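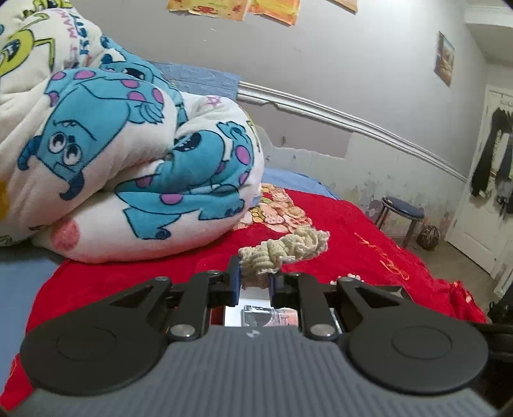 Corde nouée de couleur crème, sur une couverture rouge.

Comment un jeu vidéo tire-t-il un nombre au hasard ?

Par Lavanya Bangera
Publié le 2021-09-10

147 partages

Dans le jeu Lirkine, du studio Plisitz, le joueur ouvre des coffres. Un coffre contient parfois une pièce, parfois une clé, parfois rien. Le contenu n'est pas décidé par une personne. Il est choisi par un programme, au moment où le couvercle se soulève. Ce programme s'appelle un générateur de nombres aléatoires. « Aléatoire » signifie : qui dépend du hasard.

Le problème de l'ordinateur

Un ordinateur exécute des instructions. Si on lui demande deux fois le même calcul, avec les mêmes nombres au départ, il donne deux fois le même résultat. C'est une qualité quand on veut additionner des prix. C'est une difficulté quand on veut imiter un dé, car un dé ne suit pas de liste d'instructions.

Les programmeurs utilisent donc une méthode de remplacement. Ils font faire à l'ordinateur un calcul dont les résultats se suivent sans ordre facile à voir. Les nombres obtenus sont dits « pseudo-aléatoires ». Le début de mot « pseudo » veut dire « faux » : les nombres ressemblent à ceux du hasard, mais ils viennent d'un calcul.

La graine

Tout calcul a besoin d'un nombre de départ. Pour un générateur, ce nombre porte le nom de graine. Prenons la graine 934 et appliquons la règle suivante :

1. multiplier le nombre par 12 ;
2. ajouter 147 ;
3. garder seulement les trois derniers chiffres.

Premier tour : 934 × 12 = 11 208. On ajoute 147, ce qui donne 11 355. On garde 355.

Deuxième tour : on repart de 355. 355 × 12 = 4 260, puis 4 260 + 147 = 4 407. On garde 407.

Troisième tour : 407 × 12 = 4 884, puis 4 884 + 147 = 5 031. Les trois derniers chiffres sont 031, et on écrit 31.

En continuant, on trouve 519, puis 375, puis 647, puis 911. La suite complète est donc : 355, 407, 31, 519, 375, 647, 911. Une personne qui ne connaît pas la règle aura du mal à deviner le nombre suivant. Une personne qui connaît la règle et la graine peut le calculer avec un crayon.

Du nombre au dé

Un dé ordinaire a six faces. Pour transformer un grand nombre en face de dé, on le divise par 6, on regarde le reste de la division et on ajoute 1. Le reste d'une division par 6 est toujours compris entre 0 et 5. En ajoutant 1, on obtient un résultat entre 1 et 6.

Avec 355 : 6 × 59 = 354, il reste 1, le dé affiche 2.
Avec 407 : 6 × 67 = 402, il reste 5, le dé affiche 6.
Avec 31 : 6 × 5 = 30, il reste 1, le dé affiche 2.
Avec 519 : 6 × 86 = 516, il reste 3, le dé affiche 4.

Un mauvais générateur

Les quatre résultats sont 2, 6, 2 et 4. Ce sont tous des nombres pairs. Si on prolonge la suite, on n'obtiendra jamais 1, ni 3, ni 5. Voici l'explication. Quand on multiplie un nombre entier par 12, le résultat est pair. Quand on ajoute 147, qui est impair, le total devient impair. Le reste de la division d'un nombre impair par 6 est lui aussi impair. On ajoute 1, et la face du dé est toujours paire.

Notre règle est donc mauvaise. Dans un jeu de plateau, le joueur qui a besoin d'un 3 attendrait sans fin. Les vrais générateurs emploient des nombres beaucoup plus grands et des règles choisies avec soin — certaines ont été étudiées pendant des années avant de servir dans des jeux.

Un autre défaut possible est la répétition. Avec trois chiffres au maximum, la règle ne dispose que de mille nombres, de 0 à 999. Tôt ou tard, elle retombe sur un nombre déjà sorti. À partir de là, toute la suite recommence dans le même ordre. On appelle « période » la longueur du morceau qui se répète. Un bon générateur a une période si longue qu'aucun joueur n'en verra la fin.

D'où vient la graine ?

Si Lirkine démarrait toujours avec la graine 934, les coffres ouverts dans le même ordre auraient le même contenu à chaque partie. Le programme change donc de graine. Il peut lire l'horloge de l'ordinateur, qui compte des fractions de seconde très petites. Il peut aussi mesurer le temps écoulé entre deux appuis sur une touche.

Dans certains jeux, la graine est affichée exprès. Deux amis qui entrent le même nombre explorent alors la même carte, avec les mêmes montagnes et les mêmes rivières. La carte n'a pas été envoyée de l'un à l'autre. Elle a été recalculée par chaque machine.

Le dé n'a pas de mémoire

Beaucoup de joueurs pensent qu'après plusieurs coffres vides, le suivant sera forcément plein. Si les tirages sont indépendants, c'est une erreur. « Indépendant » signifie que le résultat d'un tirage ne change pas les chances du suivant. Après cinq lancers sans 6, un dé équilibré garde une chance sur six de donner un 6.

Certains jeux modifient volontairement les chances après une série de coffres vides. Les tirages ne sont alors plus indépendants. Cette règle est parfois indiquée dans l'aide du jeu, et il faut la lire pour savoir dans quel cas on se trouve.

À essayer

Il faut une feuille, un crayon et un dé. Reprends la règle de cette page avec la graine 2. Le premier nombre obtenu est 171, car 2 × 12 = 24 et 24 + 147 = 171. Calcule les cinq suivants et transforme-les en faces de dé. Lance ensuite le vrai dé six fois et compare les deux listes.

Remplace maintenant le 12 de la règle par 11 et recommence. Des faces impaires apparaissent-elles ?

Petit lexique

Générateur : programme ou appareil qui produit des nombres.
Graine : nombre de départ du calcul.
Période : longueur de la suite avant qu'elle se répète.
Reste : ce qui n'a pas pu être partagé à la fin d'une division entière.

12 commentaires

À lire aussi
Pourquoi les faces opposées d'un dé font sept
Le mélangeur de cartes Nägeli, pièce par pièce
Qu'est-ce qu'une probabilité ?
Les jeux de plateau du musée de Jorkcombe
Comment un jeu enregistre ta partie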